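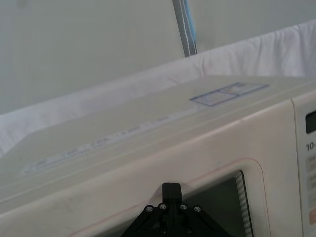
Writing the rules for a robot in somebody else's kitchen

Kenna Dunbar has spent most of the last two years on a document that runs to 40 pages and has no pictures in it. It is the house rules for robot arms that work with ordinary kitchen appliances, and it is used at the Rekard test rooms, where arms open microwave doors, press buttons and move dishes from one surface to another for most of the working day.

Dunbar used to inspect commercial kitchens. She came to Rekard to write up one procedure, for cleaning, and stayed on.

"They had a cleaning sheet and a sheet for the emergency stop, and that was it," she said. "Everything else was in people's heads. If you asked three operators how close the finger should get to a microwave door before it slows down, you got three numbers."

The current edition, called Flilia after the folder it was first saved in, gives one number for each kind of appliance and says who may change it. For a countertop microwave, the arm has to drop to its slow speed before it reaches the door and stay there until the finger is clear again. The finger may touch the door, the handle or the buttons. It may not touch the glass on purpose.

Asked why the glass gets its own line, Dunbar said it was the first argument she had with the engineers.

"They said a plastic finger at that speed won't hurt a microwave window, and I think they're probably right. But I didn't want to write a rule that depends on the speed being right. If the arm is where it should be, it has no reason to be on the glass."

The rules were put together with Aoife Mac Carthaigh, who runs the operators' shifts and has the last word on whether a session goes ahead. The two of them share a desk and disagree about a fair amount of it. Mac Carthaigh wanted a shorter document. She still does.

"Forty pages is too long to read before work," Mac Carthaigh said. "So what we use day to day is the card. It's two sides. The long version is for when something goes wrong and you need to know what was agreed."

The card starts with the appliance before the robot. The operator checks that it stands flat and won't slide when the door is pulled. Then comes the rating label. The operator has to find it, read it and copy the model number into the log, and the label has to stay on the appliance. If it has been peeled off or can't be read, the appliance is not used.

"People think that's me being an inspector," Dunbar said. "It is, a bit. But we log every contact against a model, and if you can't say what the model is then the log is no good to anyone. Printed warnings are the same. Don't clean them off, don't tape over them."

Next on the card is the gripper. Every screw on the body is checked by hand at the start of a shift and again after any hard contact. A missing screw stops the session, even if the gripper feels solid. The finger is checked for cracks and for play where it meets the body. Mac Carthaigh added a line in June telling operators to look at the tip as well, after one that had worn to an edge left a scratch on a door.

"It was a small scratch," she said. "You had to tilt your head to see it. But it was in the wrong place for a scratch to be, and it meant the thing had been dragging for a while."

Fabric has a section to itself in the long version. Many teams hang sheets or cloth behind a work area to keep the background plain, and Dunbar has no objection as long as nothing is heating. Her rule is that cloth near an appliance is treated as part of the setup, so it is fixed in place, kept out of the arm's reach and kept off the vents. If the microwave is going to be run with power, the cloth comes down first.

Most sessions are done with the power off. The arm practices reaching, lining up, pressing and pulling, and none of that needs the oven to heat. Rekard's rule is that an appliance is unplugged unless the session sheet says otherwise, and a powered session needs a second person in the room who has no other job.

"That one cost us," Mac Carthaigh said. "It takes somebody away from other work. I argued against it. Then I did a few powered sessions by myself under the old way, and I was looking at the screen, the arm and the door all at once, and I changed my mind."

The log is the part both of them are happiest with. It holds over 2,000 sessions. For each one there is a model, a start time, the name of the operator and a note of any contact that wasn't planned. In the last full review there were 438 unplanned contacts, nearly all of them light touches on a door or a side panel while the arm was lining up. Dunbar read every entry.

"You start to see the same ones," she said. "The corner of the door. The edge of the control panel. Approaches from below come up a lot, because the gripper body is wider than the finger and people plan for the finger."

The rule that came out of that review is the one she would most like other groups to copy: clearance is measured from the widest part of the gripper, arms and body included. Before that, the card just said to keep the tool clear, and most operators took the tool to mean the tip.

Not everyone follows the same approach. MacAulay, which runs a similar set of rooms, sets its limits by force alone and lets the arm touch anything as long as it touches gently. Dunbar has visited and came away with some respect for it.

"It's simpler, and for a soft object I'd say it's better," she said. "With an appliance I'd still want to know where the arm is supposed to be — a gentle push on the wrong button is still the wrong button."

Buttons come up often. The Rekard rules allow a press only on a button named in the session sheet, and the finger has to back off completely before the next one. Holding a button down to see what happens is not allowed. Nor is trying again more than twice when a press doesn't register. After the second try the operator stops, moves the arm away and goes over the position by eye.

There is a short section on people too. No hands go in the work area while the arm is enabled, including to straighten an appliance that has shifted. Mac Carthaigh said this is the rule new operators break first, almost always to be helpful.

"The microwave moves over a little and they reach in to put it back. You can see why. We stop, we disable, we move it, we start again. It takes less than a minute, and they're all in a hurry for that minute in their first week."

A new edition is in the works under the name Hillo. It will cover appliances with doors that drop down, such as full-size ovens, where the door itself becomes something the arm can lean on. Dunbar says that section is not close to done. Mac Carthaigh is working on getting the card to fit on one side.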